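The vote at Nitbridge, and what I think about it

I did not plan to write about the union again so soon, but three people asked me by email, so I will try to explain how it looks from the floor.

The maintenance group at our plant voted on Monday, December 29, 2025. There are 195 people who could vote in this group, and the "yes" side won by 53 votes. The company had asked to wait and hold one vote for the whole plant. The labor board did not agree, and in my opinion it was right. We repair the machines on all shifts, our hours are different and our pay scale is different.
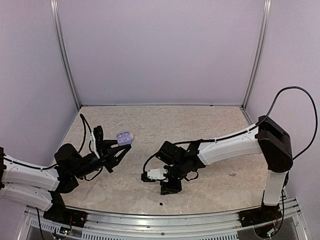 Two arms over the work surface, with a small pale purple piece in the left gripper.

My friend Joonas Koivisto works in assembly and he was not allowed to vote. He is a little angry with us. He thinks we went first and left the others behind. I understand him — in July we all signed cards together, and then the petition was made smaller. I told him a small contract is easier to win, and he told me a small contract is also easier to forget.

Now comes the slow part. Mircea Sârbu will be one of our people at the table, and he has asked for the overtime records before the first meeting. The main question for me is weekend work. At present the schedule can change on Friday afternoon, and it is difficult to live like this with children. Pay is second on my list, and I know that for many colleagues it is first. 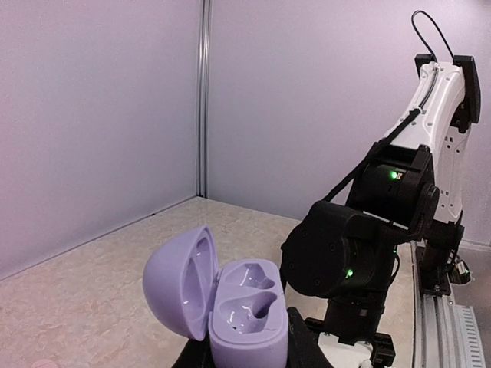

The purple earbud case, open, both places empty.

At the Stostbridge plant they needed more than a year to get a first contract, so I try to be patient. If you work there and remember how they handled the shift rules, please write to me. I would like to read the exact wording before our next meeting.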